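Start | Blog | Werkstatt | Über mich | Kontakt

Barkeeper im Abo? Ich bleibe skeptisch

Tuvix verkauft jetzt also ein Barpaket für Roboterarme: Software, Einrichtung vor Ort, 9 Rezepte, dazu Wartung per Monatsgebühr. Im Prospekt steht etwas von »100 % Barqualität«. Was soll das sein, bitte? Ich war bei Auer in der Werkstatt, wo das Paket vorgeführt wird, und habe mir einen Nachmittag dafür genommen.

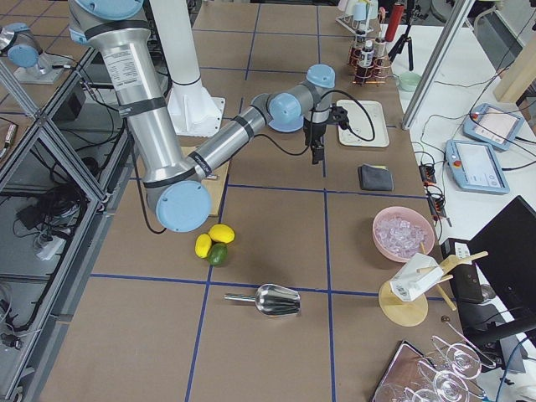
Mein erstes Problem ist der Preis, den man nur auf Anfrage bekommt. Wer so verkauft, hat meistens einen Grund dafür. Im Gespräch hieß es dann, die Einrichtung dauere 3 Tage und jedes weitere Rezept werde extra berechnet. Auch wenn sich nur das Glas ändert? Ja, auch dann. Bei Terberg habe ich für ein ganz anderes Projekt mal ein ähnliches Modell unterschrieben und zwei Jahre lang bereut.

Das zweite Problem ist der Aufbau selbst. Die Felder auf dem Tisch sind mit blauem Klebeband markiert, und alles, was der Arm greifen soll, braucht nun mal einen Platz. In meiner Küche steht die Zitrone jeden Tag woanders. Ob die Software damit klarkommt, wollte ich schriftlich haben. Bekommen habe ich einen Link auf ein Werbevideo. 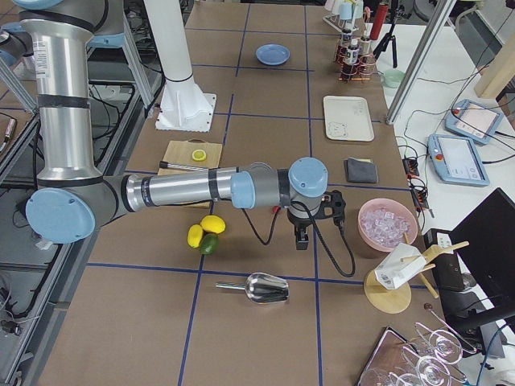
Zitronenscheibe auf dem Brett, rechts davon der Greifer und die Schale mit Eiswürfeln.

Der Arm an sich macht einen soliden Eindruck, das will ich gar nicht kleinreden. Aber den verkauft Tuvix ja nicht, verkauft wird der Service drumherum, und da fehlen mir Reaktionszeiten, Kündigungsfrist und eine Liste der Verschleißteile. Truvberg legt so etwas immerhin dem Angebot bei. Ich habe im September noch einmal nachgefragt und warte.

Kontakt | Impressum | © Werkstattblog | Nach oben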